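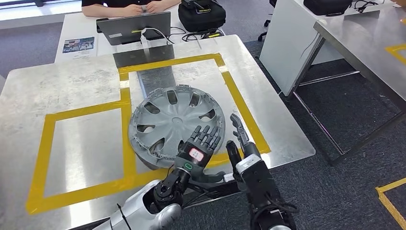 Anyone who has packed wheel covers by hand knows the part never sits the same way twice, and a machine that has only seen it sit one way will be lost by the second carton. That comment came from a packing lead at the Fallham plant during a planning call in February, and it set the terms for the work Grustimora is announcing today.

GRELLDALE, 29 Mar 2023 — Grustimora has begun recording demonstrations of two-handed parts handling at its Grelldale site. The recordings will be used to train Moura, the company's control software for humanoid robots with fingered hands.

The first part in the program is a plastic wheel hubcap. An operator guides the robot through each attempt while the system stores the camera view, the joint positions and the commands sent to both hands. Work takes place on a steel table marked with yellow tape. The tape gives operators two adjoining areas to work between and gives reviewers a fixed reference when they compare one recording with another.

Grustimora plans to collect 4,000 demonstrations in the first phase. Of these, 600 will be held back from training and used only to test the software on attempts it has not learned from. Starting positions are varied on purpose. Some begin with the hubcap square in the marked area, others with it turned or lying over the tape line.

Attempts that go wrong are kept. Dropped parts, missed grips and second tries are labeled and stored with the rest — the company found in earlier trials that software trained only on clean runs had trouble recovering after a slip. Recordings with missing camera data or a sensor fault are thrown out and repeated.

Operators train for 14 hours before their recordings are accepted into the set. Sessions are limited to 30 minutes, followed by a break. Each recording is checked by a second person, who marks the start and end of the attempt and notes which hand made first contact.

Wheel covers were chosen for the first phase after talks with the Fallham plant, where they are sorted and packed by hand. They are light and wide, and the openings give fingers several places to catch, wanted or not. Fallham will supply further part types for the second phase and will review test results before any trial on its own floor. No date has been set for that trial.

Grustimora will publish a summary of the first phase when collection is complete, including results on the held-back demonstrations. The recordings themselves will not be released.

About Grustimora

Grustimora develops control software for robots used in parts handling and packing. Its offices and test area are in Grelldale.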